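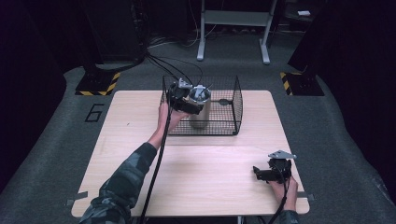

Ilse Dijkstra asked in her reply to the June report why the needle breakage figures were given per machine and not per operating hour, and whether the buttonhole units could be left out of the total. Both changes have been made. Breakage is now stated per hour, and the buttonhole units are reported on their own line from this period on.

Prikar sewing workshop, Jandthorpe
Progress report to the Casado fund, 24 September 2019

1. Machines

The grant covers 32 lockstitch machines. All are installed and threaded. Timing was checked on each one at delivery, and four needed the hook reset before they would form a stitch in heavy twill. Total running time for the period was 1755 hours. Belt wear is normal. Two foot controls stuck at low speed and were replaced from stock.

Needle breakage was highest in size 90 on folded denim seams. Changing to size 100 and slowing the feed over the fold has reduced it -- the rate for the last month is about half that of the first.
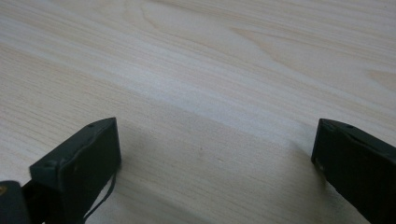 Tension drift remains the main fault. The upper tension dial on this model moves slightly under vibration, and operators were correcting it by eye. Since June each setting has been written on a card and checked against a test strip at the start of the shift.

2. Output

The workshop finished 897 items, of which 490 were aprons for the Ulleneo order. The rest were tote bags and cushion covers. Rejects were mostly skipped stitches at corners.

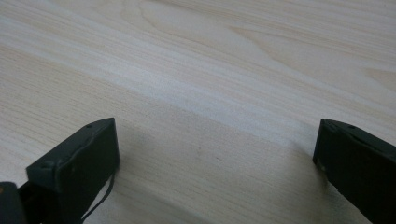 Seam inspection is still done by hand, with the work laid flat and both sides of the stitch line read. Cream thread is the difficult case. On a pale wooden top with a close, streaky grain, and with a whitish band of light lying across the middle, a loose cream thread end is easily missed. A dark felt mat is proposed for inspection. Cost is small and can be met from the consumables line.

3. Next period

Replace the tension springs on the six worst machines. Repeat the breakage count with the new needle size. The spare parts budget is underspent -- we ask that the balance be carried forward.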